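Does the Plate Change the Price? A Small Test of a Large Claim

Project report, Food Service and Hospitality, second year
Deok-su Heo

1. Why I chose this

When I did my placement at Arkero, the kitchen changed all its white plates for dark ones. The owner had been told by a sales rep that food served on dark tableware looks more expensive, tastes stronger and can be sold for more. The new plates came from Darkex and were not cheap. Prices on the lunch menu went up a month later and the regulars kept coming, so everyone agreed that the plates had worked.

I did not agree, mostly because the owner had also changed the soup supplier, painted the back wall and hired a better cook. Any of these could have kept the regulars happy. So could having nowhere else to eat on that street. My project started as an argument in a kitchen and it has kept some of that tone, which my tutor has already pointed out.

The question I settled on was narrow. If the same lunch is served on different tableware, do people say they would pay more for it, and do they say it tastes better?

2. What has been claimed

I read everything I could get hold of from the library and from the trade. The two kinds of source do not sound alike. The academic papers are cautious and often disagree with each other. One finds that a round white plate makes a dessert seem sweeter, another repeats it and finds a smaller effect, and a third finds that it depends on the dessert. Most of them used students, and most of them used small helpings of one food, eaten in a booth with no company. I have never eaten lunch in a booth with no company, and I would not expect to judge a meal in the normal way if I did.

The trade material has no such worries. The Darkex brochure says that its claims come from "more than 1,000 diners". I wrote to ask where these diners ate, what they ate, and what they were asked. I got a polite reply and a second copy of the brochure.
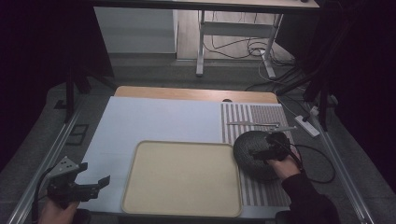 There is a third kind of source, the design blog, which I looked at for one afternoon and then gave up on. The same few sentences turn up on page after page with the words moved about. Dark plates are said to be "moody", natural textures are "honest" and rectangles are "modern". None of this can be tested. I mention it only because the owner at Arkero had several of these pages printed out, and they seemed to carry as much weight with him as the price list did.

Two problems came up again and again in my reading. The first is that people are asked to rate a meal straight after being shown something unusual about it. If you hand somebody a strange plate and then ask a question about the meal, they can guess what you are after. The second is that saying you would pay more is free. I could not solve the second problem, as you will see, but I tried to do something about the first.

3. Method

3.1 Place and people

El Khatib is a family-run lunch place near the college that serves one hot dish a day at a fixed price. They let me run the test there in May on the condition that I did not slow down the queue or upset anyone. I was there for the busiest 90 minutes of each lunch service.

The dish was a lentil stew with rice. I picked it because the cook makes it in one big pot and it holds well. Every helping was weighed at 200 g of stew before the rice went on. The cook thought this was silly and told me so every day, but she did it.

3.2 Tableware

I used three settings. The first was the plain white plate that El Khatib always uses. The second was a dark round plate. The third was a light-coloured tray with the stew in a bowl on top of it and a striped mat underneath. The last one was meant to stand for the "natural" look that the blogs like so much.

I changed the setting at the start of each day and kept it the same until the end of service. Mixing them on the same day would have been better for the numbers, but then people at the same table would have had different plates and would have started talking about it. I decided that this was the worse of two evils. I am less sure of that now (see section 6).

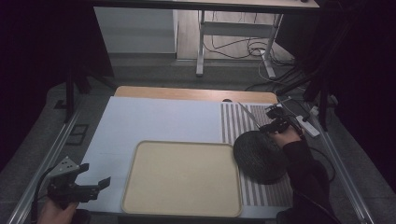
3.3 The questions

Diners were given a slip of paper with their change. It had five questions on it, and only two of them mattered to me. The others were about the queue, the noise and whether they would come back, and were there so that the plate did not stand out. The two real questions were how good the food tasted, on a scale from one to seven, and what the diner thought would be a fair price.

I typed the slips into Nurik, the survey program the college pays for. Nurik will happily draw you a chart of anything. It offered me a chart of taste against table number before I had finished typing.

4. Results

I got 228 slips back that could be used. A slip was left out if either of the two real questions was blank, or if the price was clearly a joke.

4.1 Taste

The three settings came out almost the same. The dark plate scored slightly higher than the white one, and the tray scored slightly lower than both. The gap between top and bottom was smaller than the gap between two ordinary days on the white plate. I want to put weight on this last point. If the same plate, with the same stew, can give you two different averages on two different days, then a small difference between plates tells you very little.

4.2 Fair price

This is the part that a sales rep would like. Diners with the dark plate did name a higher fair price on average. However, most of the difference came from one lunchtime when a large group came in together, sat at the long table and filled in their slips while talking to each other. Their answers are very alike. When I take that table out, the difference shrinks to almost nothing.

I know that taking out the data you do not like is exactly what I have been complaining about, so both versions are in the appendix and the reader can choose.

4.3 Comments

There was a space for comments at the bottom of the slip. Few people used it. The most common comment was about the queue, followed by the rice. Only four mentioned the tableware at all. Two liked the tray, one found that the tray took up too much of the table, and one asked whether the old plates had been stolen. 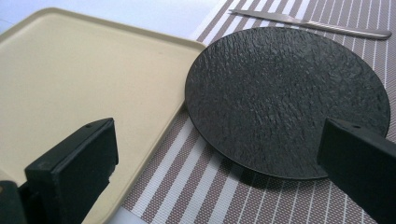

Fig. 1. Light tray and dark round plate on a striped placemat.

5. Discussion

I did not find good evidence that the plate changes what people think of their lunch. I also did not find good evidence that it doesn't. A real but small effect could easily hide inside the ordinary ups and downs from day to day, and my test was too small to pull it out.

What I would say is that if the effect were as big as the brochure suggests, I should have tripped over it. Darkex writes about diners who "instantly perceive" a better meal. My diners did not instantly perceive anything, or if they did, they kept it off the slip.

It may be that tableware matters more in places where people go to be impressed. Lunch at El Khatib is a quick meal for people who have to be back at work. Most of them look at their phone while they eat. A restaurant with candles might give another answer, and several of the papers I read were at least set in that sort of place. But then the claim should be made about that sort of place, and Arkero, which sells soup and sandwiches, should not have been sold the plates on the strength of it.

There is also the matter of cutlery, which I left alone. Some researchers say that heavier knives and forks make people rate food more highly. I find this a bit easier to believe than the plate story, as you hold the fork all through the meal, but I have no data either way. Stew and rice is eaten with a spoon, so my test could not have said much about knives in any case.
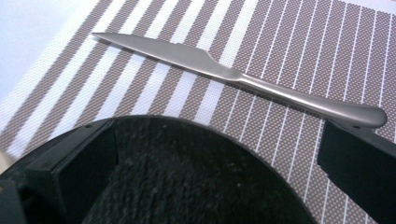

Fig. 2. Table knife on a woven placemat.

The owner at Arkero has read a draft of this section. His view is that I measured the wrong thing, and that what matters is whether the takings went up. They did go up. So did his prices, and I have not been able to get him to see that the one might explain the other – he says the plates are what allowed him to raise the prices. There is no way to test that now, short of going back to the white plates for a few months, and he gave those away.

6. Weak points in my own work

The setting was changed by the day, so anything else that was different about the day is mixed up with it. Weather is the obvious one. It rained hard on two of the dark plate days, and people who come in out of the rain may be more grateful for a stew.

I handed out a lot of the slips myself. Some of the regulars worked out that I was a student and were kind to me, which probably pushed all the scores up.

The question about a fair price came straight after the diner had paid. They had the real price in their head, and many simply wrote it down again. A better test would ask people before they knew the price, or would put the same dish on the menu at different prices and see what sold. El Khatib said no to that, and I can see why.

The tray setting changed three things together – the bowl, the tray and the mat. Had it come out well ahead or well behind, I could not have said which of them was responsible.

7. If someone takes this on next year

Use more than one dish, and drop the tray. Get someone else to hand out the slips. Ask the cook first about the weighing, as she had a faster way of doing it with a marked ladle and I wasted most of a week on the scales before I listened.

Appendix A: Slip as given to diners
Appendix B: Averages by day, with and without the long table
Appendix C: Letter to Darkex and reply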